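I got back into Obura this month after two years away. Posting my notes in case anyone else is thinking of reinstalling it.

The first thing you hit is the patch. Mine was 35 GB, and the launcher would not let me log in until the whole thing was done. Start it before dinner.

My old character was still there, parked outside the bank in Ollstead. Most of my gear had been converted to tokens. You trade those in at the vendor by the north gate, and the mail that explains this is easy to miss.

The level cap is now 180. Quests in the starting region no longer give anything useful at my level, so I went straight to the Demden marshes. The mobs there hit hard but the drops are decent.
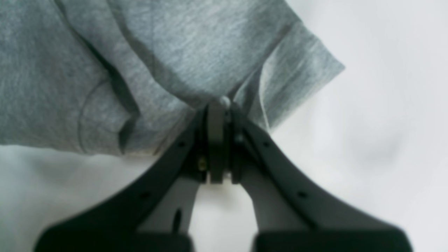 Solo play is better than it was. You can hire a healer at any inn and she mostly keeps up. She does get stuck on bridges. Dismiss her and call her again on the other side.

Group play is slower to get going. I waited 35 minutes for a dungeon one evening and gave up. After 7 pm server time it was much quicker.

Controller support still needs work. The map won't scroll with the right stick unless you turn off camera smoothing, and that setting resets every time you close the game.

I canceled my subscription when I quit, and the free tier has been enough so far. You get 2 bag slots and no auction house. If I'm still playing when the next dungeon opens I'll pay for a month.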